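Seltgate council says the new bin schedule will save every household 260 dollars a year. I'd like to see the working on that one.

Red bins go fortnightly from May. Green bins go weekly, which is lovely if you have a garden. Half of Seltgate lives in flats. 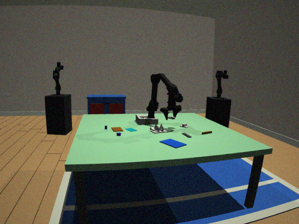

The survey they keep quoting had 47 replies. Nearly 17 of those thought it was about parking, going by the comments page.

Also the contractor is Grurnum again. Same mob who missed our street three weeks running and called it a "routing adjustment".
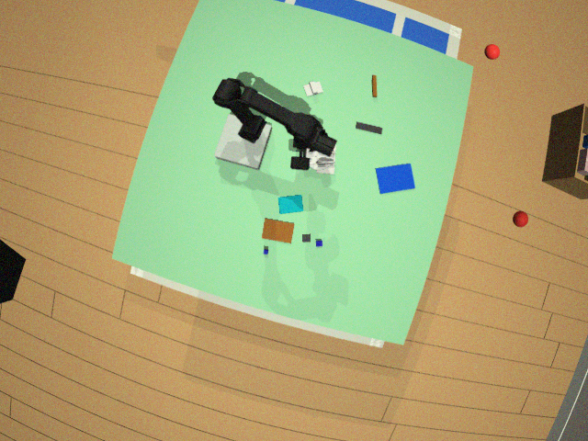 Rang the hotline to ask about nappies. Got told to "explore smaller bins". Smaller! For a fortnight of nappies!

Happy to be proved wrong - put the costings online and I'll read all 60 pages. Until then my rates notice hasn't gone down a cent.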